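The Year I Gave Up on the Big Store

I used to do all my holiday shopping in one awful afternoon. I'd drive out to the mall, circle the lot for 40 minutes, and come home with a candle for every woman in my family and a flashlight for every man. Then last December my neighbor Raelene Gilchrist talked me into riding along with her to the winter market in Stukerau, and I haven't been the same since!

It's a small market - one street, a church hall and a tent that leans - but you can spend a whole day there if you stop and talk. I bought plum jam, two wool blankets and a wobbly blue bowl from a potter who told me all about her divorce while she wrapped it.

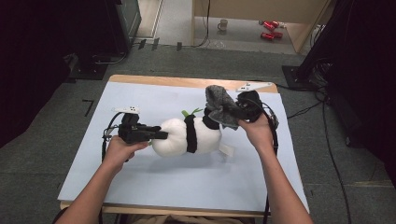 Toys are where I lose all my self-control (Raelene had to hold my wallet at one point). My grandson Baxter is at the age where he'll love anything with a face, and I'm a pushover for a soft thing in a hat. Give me a white plush snowman with a gray fuzzy knit cap and a little green sprig near his neck, and I'm done for. I don't even ask the price until he's under my arm. The wooden stuff from the Himidwood stall is beautiful too, but you can't take a wooden train to bed with you.

I spent $129 that day, lunch included, and lunch was a huge bowl of Prultow soup with dumplings, so I have no complaints. We got home after dark with the heater blasting and jam on the seat. Raelene wants to leave at six in the morning this year, to beat the crowd to the blankets. I told her I'll bring the coffee.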